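I finally finished culling the Jornden wedding last night, and oh my goodness, you guys, I am so in love with this gallery! I came home from that December weekend with 2,000 photos on my cards (I know, I know, I say every single time that I'm going to shoot less) and it took me three evenings and a truly silly amount of peppermint tea to get down to 763. Then one more pass, with the cards safely backed up and the dog asleep on my feet, and we landed at 389. Those are the ones going to the family, and I would happily fight for every last one of them.

A huge thank you to Aurel Bogdan, who second shot with me and stayed with the groom's side all morning while I was upstairs with the girls. Aurel, you caught the grandfather straightening his tie in the hallway mirror and I cried right onto my keyboard. And thank you to the ladies at Barrios for the flowers, which smelled every bit as good as they looked, even after a long ride in the back of a very warm van!

We had 20 minutes of decent light after the ceremony, so the family groups went fast. If you are planning a winter wedding, please, please talk to your photographer about the time of sunset before you print your invitations. We started portraits at 3:45 and by the time the cousins were all rounded up I was already turning up my ISO and asking everyone to hold very still. They were such good sports about it, little ones included.

Now I get to do my favorite part, the album. I've been ordering from Stitar for a while and I still get butterflies when I lay out the first few spreads. I think this one wants lots of white space and one big photo per page, but ask me again tomorrow.

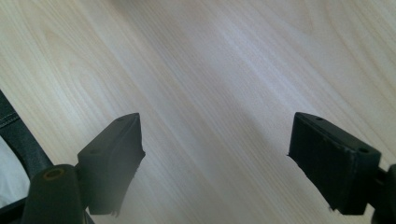 Pale wood grain and a bit of shine.

Sneak peeks are going up for the family first, and then I'll share a handful more on the blog once the bride gives me the okay. I have a feeling she's going to want that hallway picture printed very, very large!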